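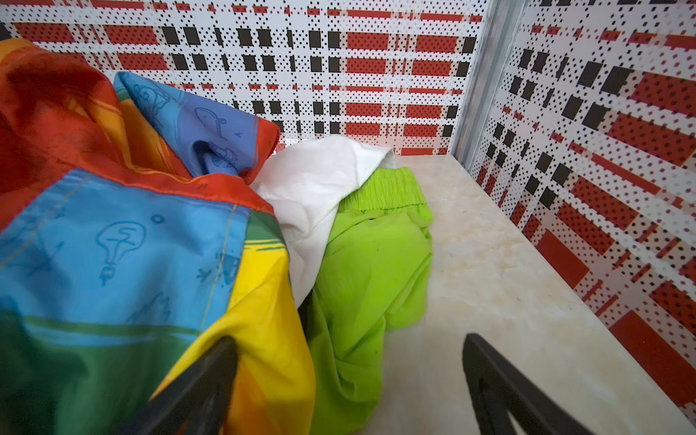

Following the Rules for Collecting Handling Data: What We Signed Up To and What We Did

Project report, second-year group project in robotics
Written up by Dzintra Priedītis for the Orik group

1. What the project was meant to be

Our department asked each group to pick a code of practice and work under it for one term. The idea was that we would learn good habits. We picked the Wondwood handling guide, a set of 12 rules for people who record a robot gripper picking up soft things, and we used it for a clothes-sorting job at the Hutapea workshop. The guide was written by last year's students with help from the workshop staff, and it has been passed round the department ever since as if it were settled.

I should say at the start that I was the one in the group who did not believe in it. I still mostly don't. I have tried to be fair below, and the other members have read this and asked for two changes, both of which I made.

2. The job

The gripper has two fingers. It has to take one garment out of a jumble of cloth and lay it to one side. A person guides the arm by hand, the wrist camera records, and each attempt is saved as a run. We collected 897 runs over the term, most of them in November, when the workshop was free in the evenings.

We worked inside a small enclosure with patterned panels for walls and a pale floor with a marble look. The clothes were a mixture: a shiny top layer in blocks of red, blue, green and yellow, a bright lime-green pair with an elastic waistband, plain white cloth, and several dull things that hardly come into this report. The shiny ones were the hardest to judge by eye, and they are the reason section 4 is as long as it is.

3. The rules, and how they held up

I will not go through all of them. Some are common sense (keep the stop button within reach, no loose sleeves near the arm) and we kept those without argument. The ones worth writing about are these.

Rule 2: "The background shall be neutral." Ours was a red, black and white plaid full of dots. By the letter of the guide, every run we made breaks rule 2. When I raised this, I was told that the rule had been meant for an older bench and that a busy wall was good practice for the system. Both may be true. But a rule that everyone agrees to ignore should be struck out, and it is still in the guide as I write.

Rule 4: "Items shall be placed in a natural state." We spent most of an afternoon on the word natural. One of us dropped the clothes in from shoulder height, and another folded them loosely and then pushed them together. I could tell whose pile was whose from the recordings, which suggests a learning program could too. We agreed in the end to drop everything from the top of the enclosure and leave it as it fell. That is our own rule and I think it is better than theirs.

Rule 5: "The floor and fingers shall be clean at the start of each session." There is no word on what clean means. Our floor had small smudges and the fingers had faint scuffs, and you can see both in the recordings. We wiped down at the start of every session and signed the sheet. The sheet has a signature for every session. The smudges are there as well, so I would not put much weight on the sheet.

Rule 7: "The operator shall rest after 50 runs." This one I came round to. I had thought the number was plucked from the air, and I still think it was, but my own runs got sloppy well before that. I would lower it.

Rule 9: "Failed runs shall be kept and marked as failed." Good rule, badly followed. A run where the gripper took two garments at once was marked as failed by some of us and as a success by others, depending on whether the right garment was one of the two. We found this out late and had to go back through the lot.

4. Does following the guide make the data better?

The guide says it does, on its first page, and gives no evidence. We tried to find some. We compared sessions where we had kept to the rules closely with sessions where we had been slack, and had the Dridimetti labelling tool score the outline of each garment. The tool gave us 3,750 outlines to check.

The careful sessions scored a little better. I do not think this shows much. The slack sessions were also the early ones, when we were still learning to drive the arm, and they had more of the shiny fabric in them. Highlights on glossy cloth were often read as edges, and a panel with drawings printed on it was sometimes cut into several pieces. No rule in the guide says anything about either. If we had kept every rule perfectly, those errors would have been there just the same.

My supervisor's view is that we would need to run both conditions side by side, with the same clothes and the same people, before saying anything at all. I agree with that, and we had no time left to do it.

5. What we would change

Take out rule 2 or write it again. As it stands it teaches new students that the guide is something you sign and then forget.

Write down what counts as a success, with the two-garment case spelled out — this alone would have saved us around a week.

Add a line asking for the fabric to be noted for each run: shiny or matt, plain or printed. It takes a few seconds.

Replace the cleaning signature with a still of the empty floor taken before the first drop of the session. A signature only says that a person had a pen.

Put a name and a month next to every rule, so that the next group can ask who wanted it and why.

6. Disagreement within the group

The other members asked me to record that they found the guide more useful than I did. Their main point is that without it we would have argued about everything and not only about rule 4, and that a poor rule still gives people somewhere to start. They also think I am too hard on last year's group, who had less time in the workshop than we had. I accept the second point.

The marked-up copy of the guide is in the Orik folder with our session sheets. The relabelled list of failed runs is in there too, and should be used in place of the first one.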